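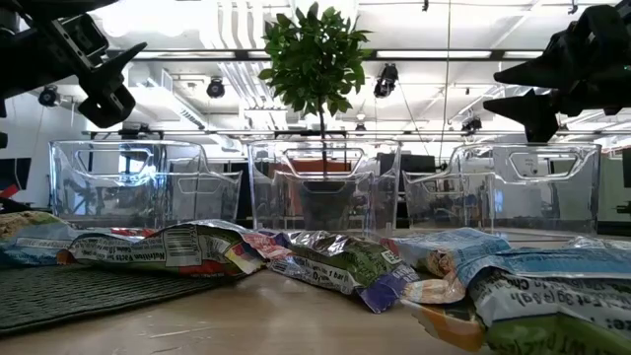
Oranuch Phromma
Household editor, Sarkness Home Pages

Last updated: August

I have been keeping house in one form or another since I was old enough to be trusted with a dustpan, and if there is one thing I would go back and tell my younger self it is to buy see-through tubs and stop saving biscuit tins. I do love a biscuit tin. But you put the spare fuses in one and the birthday candles in another, and come a power cut you are standing in the dark with a tin full of buttons.

Clear bins with a handle slot are the ones I like best. You can hook a finger in and slide one off a shelf without bringing its neighbours along. Before you buy any, measure the shelf, and measure it at the back as well as the front (old cupboards are rarely square, and mine in the hall loses 2 cm by the time you reach the wall). Take the tape to the shop with you. I have come home with the wrong size more times than I care to say.

Washing them

New plastic often has a bit of a smell. Warm water, a small squirt of washing-up liquid and a soft cloth, then leave them upside down on a tea towel overnight. Keep well away from scouring pads. Once a clear tub is scratched it goes cloudy and it stays cloudy, and then you might as well have kept the biscuit tin! For sticky label marks, rub in a little cooking oil, go and have your tea for 15 minutes, and wipe it off with a soapy cloth.

If they have gone dull from kitchen grease, add a splash of white vinegar to the rinsing water. Dry them by hand afterwards, particularly if your water is as hard as ours.

Under the sink

Stand bottles upright in one bin and keep cloths and sponges in another. If something leaks you lift out the whole bin and tip it away, and the cupboard floor never knows a thing about it. Bleach doesn't live under my sink at all, it goes on the high shelf with the drain stuff.

House plants

A clear bin makes a very good tray for a potted plant, especially one you have to move about. I put mine in them when we go away: pot and all, a good drink beforehand, and out of strong sun. Don't let the pot sit in a puddle for days on end. Look through the side before you go, and if there is water standing at the bottom, pour it off. Small trees with a thin trunk like to be kept steady, so tuck a rolled-up towel beside the pot if you are taking one in the car.

Geum-ok Hong wrote in from Ketel to say she turns her plants a little each time she fills the kettle, so they don't lean towards the window. I have started doing the same and I am very pleased with my fig.

The airing cupboard

Pillowcases in one, flannels in another, and the odd socks in whatever is left. Fold towels in 3 lengthways and stand them on end like books. You can pull out the one you want and the pile doesn't come down on your head. Leave a hand's width above the bins for the warm air to get round.

Labels

A strip of masking tape and a felt pen does me nicely. Write on the short end, the one that faces you. My sister has a proper label machine and hers do look smarter, I'll give her that, but I change my mind too often.

Related tips
Getting candle wax out of a tablecloth
Bedside drawers: what to keep and what to move
Mrs Yoon's way with a stiff zip
Freezing soft fruit without clumps
Descaling a kettle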